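Can a machine clear my table yet?

My neighbor Lise Friesen asks me this every time she comes for coffee. She has two children and a table that is never free. My answer in June was no. Today I would say "a little."

The question sounds easy, but clearing a table is really many small questions. What is this thing? Is it hard or soft? Where does it live? A person answers all of them without noticing. For a machine, each one is work, and the long thin things are among the worst. If you hold them at the wrong point, they turn in the grip, and if they are made of small bricks they can also come apart.
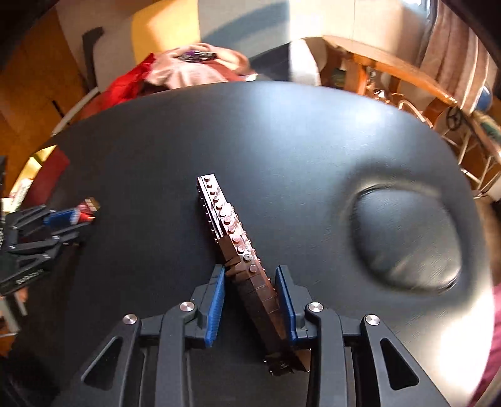 Sirnano Home Robotics Club

I like the rubber pads in blue, with the ridges. Two fingers like these can do more than I expected when I joined the club. A row of LEGO studs gives them something to hold, but it is still necessary to choose how hard to press. My own first attempts at programming this, on a small arm I named Elta, ended with bricks under the sofa. I tried the same pick 14 times and was happy with 4 of them.

Food is another matter. A packet of sesame soda crackers weighs almost nothing, and the film is smooth and the cracker inside breaks easily. Lise says a broken cracker is still a cracker. I agree for my own kitchen, but in a shop the customer will not agree. A friend who packs orders at Dorndale told me that the snacks there are still put in the box by hand — the machines only carry the boxes.

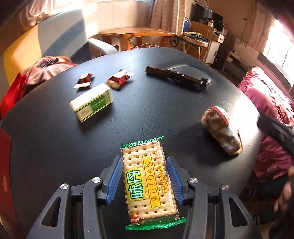 What I would trust it with

Toys into one bin, yes, if I am in the room. Closed packets into a drawer, maybe next year. Clothes on a chair, no. Cloth has no fixed shape, and I have not yet seen a machine fold my shirts in a time I would wait for.

Lise wants to know the price. I told her to teach the children first.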